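The Week I Lost My Hands
Trying out three grippers, one pink cup thing and a great deal of patience

By Kekeli Kyei

I'd been in the building maybe ten minutes when Araba Antwi handed me a gripper and told me to pick up an egg. A raw one, from a carton somebody had bought that morning. I looked for the arm it was supposed to be attached to. "You're the arm," she said, and went off to find paper towels.

I have written about robots for years and I had somehow never held one's hand in mine (which sounds romantic and really isn't). The handheld kind is a simple idea. You take the same fingers that go on the end of a robot arm, put them on a grip a person can carry, add a camera, and then you do chores with them. The camera watches the fingers, and later on a robot with matching fingers gets to learn from what you did. So before anybody spends money on arms, they want to know which fingers are worth having. That was the job in November, and I'd talked my way into it.

There were three contenders. The Ninlow is the big friendly one, rounded and chunky, with soft pads. The Wurnik is skinny and quick and snaps shut like it's cross with you. The Ackah sits somewhere in the middle and costs more than both of the others put together, which everybody mentioned to me at least once.

Araba had drawn up 20 tasks. Pour dry rice from one bowl to another. Hang a mug on a hook. Get a sock off a flat table, which I'd like you to try sometime with two stiff fingers and no thumb! Each gripper got 100 tries per task, split among whoever was on shift, and every try went down as a yes or a no. There was no "almost" column. I asked for one on my first afternoon, after the third mug, and got a very kind smile.

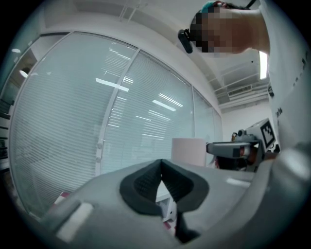 Pads were what we argued about most. I came in thinking a gripper was all about strength, and by the second morning I'd have traded every bit of squeeze for a better surface. A V-shaped pad is lovely with anything round. A cup slides down into the notch and centers itself, even if you come in crooked, and I come in crooked a lot. Flat pads make you line everything up just so, and if you're a hair off, the cup pivots and you're chasing it across the table. Then you move on to something thin, a playing card or that awful sock, and the flat pads are suddenly your best friends and the notch is no help at all.

Texture matters too. Araba keeps a cookie tin full of pads, all labeled with masking tape, and she can tell you what went wrong with each. One was so grippy it wouldn't let go of a sponge. Another was perfect until it got dusty, and then it was about as useful as a buttered spoon. We wiped pads down between sets after that, and the scores got a lot steadier.

My other surprise was how tired I got. The Ninlow feels fine when you pick it up. Half an hour later your forearm has opinions. You also start moving differently, slow and square, with your elbow stuck out, and I caught myself reaching for my own coffee that way in the break room. People on the team kept telling me to relax my shoulder. I never did manage it for more than a minute.

The Wurnik was kinder to my arm and harder on my nerves. It closes so fast that there isn't much time to change your mind, and two of my eggs found that out. (Araba's tally for eggs was far better than mine. She hums while she does them.) But for small hard things, screws and bottle caps and the lid of a pen, it beat the other two easily, and I looked forward to those sets.

And the Ackah? I wanted to be a snob about it and say the money was wasted. It wasn't. The trigger is smooth all the way through, so you can close a little, look, and close a little more. I got a potato chip out of a bowl in one piece on my first try and yelled loud enough that somebody came to check on me. It's the only one of the three where I stopped thinking about the fingers and just thought about the chip.

We did hit one real snag. The controller that logged everything, a gray box from Zunberg, kept stamping the video a touch later than the finger position. You wouldn't spot it by watching. Araba saw it in the plots, with the fingers closing on a cup before the picture said they'd reached it, and she threw out 288 tries and had us do them over. I was sulky about that for most of an evening. The repeats came out cleaner, so she was right, and I told her so the next morning over a bagel.

By the end we had 2097 tries marked yes for the Ackah and me, the team and everyone else, which is more than the other two, though the Ninlow ran it close on anything round. The plan now is to put the Ackah's trigger together with the Ninlow's notched pads and see if the pair gets along. Araba has already printed the adapter. She's asked if I'd like to come back for the sock.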